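ホーム 一覧 前の投稿 次の投稿 スレッド表示 検索
読了時間 4分 コメント 8件 共有 4件

件名: Re: 共同書庫の移転に伴う資料貸出の取扱いについて
送信日: 03/12/2018
宛先: 共同書庫連絡会 会員各位

会員各位

平素より共同書庫の運営にご理解とご協力を賜り、厚く御礼申し上げます。共同書庫連絡会事務局でございます。

先般ご案内いたしました移転計画につきまして、Inier館のご担当より下記のお問い合わせを頂戴いたしました。他の会員館にも関わる内容と存じますので、ご本人の了承を得たうえで引用し、本メーリングリストにて回答申し上げます。

> 事務局御中
>
> お世話になっております。Inier館の相互貸借担当です。
> 移転計画の案内文書を拝読いたしました。当館では旧Prandby文庫の
> 製本雑誌を閲覧希望者に取り寄せることが多く、休止期間中の扱いに
> ついて確認させてください。
>
> 一点目は、休止前に借り受けた資料の返却先です。案内文書の本文では
> 現書庫、別表では新書庫と記載されており、いずれが正しいか判断
> いたしかねております。
> 二点目は、複写物の提供です。現物の貸出が止まる間も、複写の申込みは
> 受け付けていただけるのでしょうか。
> 三点目として、請求記号の変更の有無をお知らせください。当館の
> 目録では所在表示を手作業で入力しており、修正に相応の時間を
> 要します。
>
> お手数ですがよろしくお願いいたします。

まず一点目の返却先でございますが、別表の記載が正となります。案内文書の本文第二項に旧来の文言が残っておりました。謹んで訂正いたします。貸出休止日より後に発送される資料は、すべてJollari新書庫の受入窓口あてにお送りください。休止日以前に発送されるものは、従来どおり現書庫にて受領いたします。送付票の様式に変更はございませんので、お手元の残部をそのままご使用いただいて差し支えありません。

二点目の複写物の提供につきましては、資料群によって取扱いが異なります。旧Prandby文庫の製本雑誌2477冊は、移転の最終段階まで現書庫に据え置く予定であり、その間の複写申込みは通常どおり受け付けます。一方、Wan寄託資料は第一陣として搬出されるため、搬出開始から新書庫での配架点検が完了するまで、複写を含む一切の利用を停止いたします。寄託契約上、点検未了の資料を利用に供することができませんので、ご了承願います。

三点目の請求記号でございますが、変更はございません。変更となるのは所在記号のみで、総合目録上の所在表示は事務局において一括して書き換えます。ただし、自館目録に手入力で所在を登録されている会員館におかれましては、各館でのご修正が必要となります。新旧の対照表は配架点検の完了後に配付いたしますので、それ以前の修正作業はお控えください。棚の割付けは搬入の状況により変更となる場合がございます。
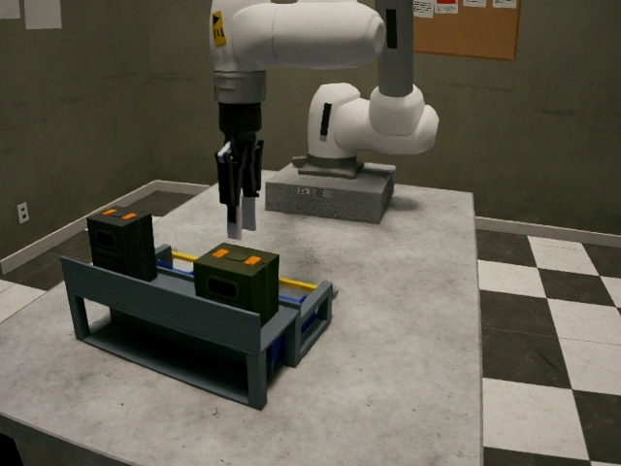 休止期間中に返却期限を迎える資料は、どのように取り扱われますか。

休止期間中に期限を迎える貸出資料につきましては、事務局にて返却期限を一律に延長いたします。会員館からの申請は不要です。延長後の期限は貸出記録に反映いたしますが、自動送信される督促通知が行き違いで届く場合がございます。その際は破棄くださいますようお願い申し上げます。なお、他の利用者の予約が付いている資料は延長の対象外となりますので、該当館には個別にご連絡いたします。

このほか、Inier館以外の会員館からも梱包に関するご照会を頂いておりますので、併せてご案内申し上げます。返却資料の梱包には、従来の通い箱をご使用ください。大型本および地図類は通い箱に収めず、台紙に挟んだうえで別送願います。背の傷んだ資料には、のり付きの付箋や輪ゴムを用いず、綿テープを十字に掛けてください。破損に気付かれた場合は修理を施さず、箇所を記した紙片を添えてお送りいただければ、受入後に当方の保存担当が状態を確認いたします。

また、会員館による現書庫での直接閲覧につきましては、移転期間中の座席を8席から4席に減じます。事前の予約を必須とし、当日のお申込みはお受けいたしかねます。閲覧日の変更は、前の開室日の正午までにご連絡ください。館外からの荷物はロッカーに収めていただき、筆記具は鉛筆に限るなど、その他の利用規則は現行のとおりでございます。

経費の負担に関しましては、9月の総会でご承認いただいた按分方法に変更はございません。返送料は借受館、移転に伴う転送料は連絡会の負担といたします。Jollari新書庫への直送により現行の定額便の区域外となる会員館には、差額を年度末に精算いたしますので、送料の領収書を保管くださいますようお願いいたします。精算書の様式は追って配付いたします。

今回の訂正を反映した案内文書第二版は、本メールとは別に各館の登録アドレスあてにお送りいたします。初版を館内に掲示されている場合は、恐れ入りますがお差し替えください。登録アドレスに変更のある会員館は、館名および新しいアドレスを事務局までお知らせ願います。

本件に関するご質問は、本メーリングリストへの返信または事務局あての個別連絡にて承ります。個々の資料に関するお問い合わせの際は、資料名のほか、登録番号を必ずお書き添えください。

共同書庫連絡会 事務局

前の投稿 次の投稿 スレッド先頭へ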